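Part 2: Shape and Space

Curves out of straight bits

By Jonalyn Sebastian and Dindo Pascual

Before you start. You'll need a ruler, compasses, a calculator that does sin and cos, and the circle words from page 89 (radius, chord, arc). If chord has gone out of your head, go back now. It comes up in every section.

The problem, then. Straight things are easy. Easy to draw, easy to measure, easy to cut. Length of a straight line: put a ruler on it. Area of a rectangle: multiply. Cover a flat surface with rectangles and there's no trouble at all, block next to block, one lot running across and the next lot running up, no gaps, done. You can add the areas in any order you like.

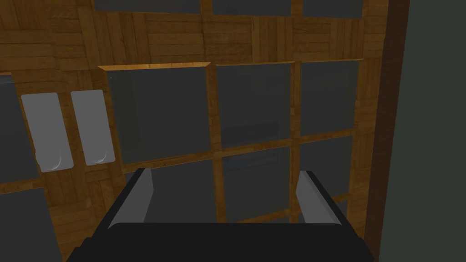

Curves don't behave. Try laying a ruler along a curve and it touches in one place, or two, and misses the rest. Try filling a circle with small squares and there's always a ragged bit left over at the rim. Smaller squares, less left over. Still some.

So people cheat. They swap the curve for a lot of short straight lines, measure those, add up. An old trick, in use well over a thousand years before anyone had a calculator. Most of this chapter is that trick, done carefully, and then the question that matters: how wrong are we?

First go. Draw a circle, radius 1. Keep the compasses at the same width, step them round the edge. Six steps and you're back. Join the marks, and you have a hexagon with every side equal to 1, so the distance round is 6. The distance across the circle is 2. Divide: 3. The real answer for the circle is 3.14 and a bit, so we're short. Of course we're short, a chord is always shorter than its arc.

Now halve each arc. Twelve sides. Divide again and you get 3.106. Twenty-four sides, 3.133. Forty-eight, 3.139. Creeping up, never over. Have a go at ninety-six before you turn the page, using

n × sin(180° ÷ n)

with n the number of sides. Calculator in degrees!! Every year half the class gets a nonsense answer and it's the degrees.

The same trick in three dimensions. Instead of short lines, use small flat faces, and instead of a circle, a ball or a dome or whatever you've got. Each flat face is called a facet. Computer drawings are full of them, becuase a computer is much happier storing corners than curves.

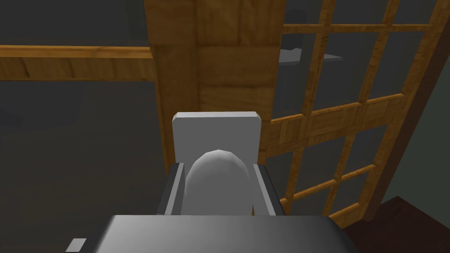
How many facets is enough depends on who's looking and how closely. Far away, a few will do. Close up, the corners start to show. Look at the white piece standing between the two grey brackets. Your eye says dome, and for most purposes dome is fine, but the top is built of flat facets and you can see them. The sides are another matter. They're straight and parallel, so no facets needed to fake anything, the flat shape is already the right shape. Worth remembering when you come to Exercise C: only spend your pieces where the thing bends.

Now the gap. Take one chord and the arc above it. The biggest distance between them is in the middle, and it comes to

r × (1 − cos(180° ÷ n))

For radius 1 and six sides, 0.134. Twelve sides, 0.034. Twenty-four, 0.0086. See what's happening? Twice the sides, a quarter of the gap, near enough. That's a very good bargain and it's why the trick works so well so quickly.

A real one. The round pond wall at Sulstead is laid with 268 straight bricks to a ring, each 21.5 cm long on its outside face, ends touching at the corners. Distance round: 268 × 21.5 = 5762 cm, call it 57.6 m. Radius a little over 9 m. Put those in the gap formula and each brick misses the true circle by less than a milimetre. Stand beside it and it's a round pond. Rough mortar hides far more than that.

The Lumar lampshade goes the other way. Eight flat panels, radius 15 cm, gap a bit over 1 cm. Looks like an octagon, meant to.

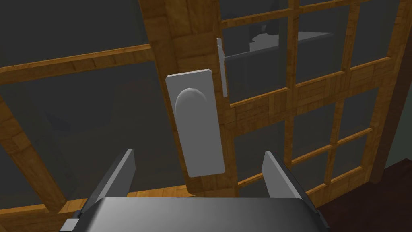
Area next. Same hexagon, radius 1. Cut it into six triangles from the centre, each with area 0.433, total 2.598. The circle has area 3.142. Short again, and by more than you'd like. With twelve triangles, exactly 3. Section 2.3 does the general case.

What if you want to be over instead of under? Put the straight lines outside the circle, just touching. Then the true value is trapped between the two answers. Policarpio's method, Section 2.4, is only this with tidy book-keeping.

Words to learn: chord, arc, facet, inscribed (inside, corners on the curve), circumscribed (outside, sides touching). Copy them out.

Warm-up, no calculator. Draw a circle of radius 5 cm. Inscribe a square. Measure its sides, add them. Then halve each arc, draw the octagon, measure again. Keep both drawings for Section 2.1.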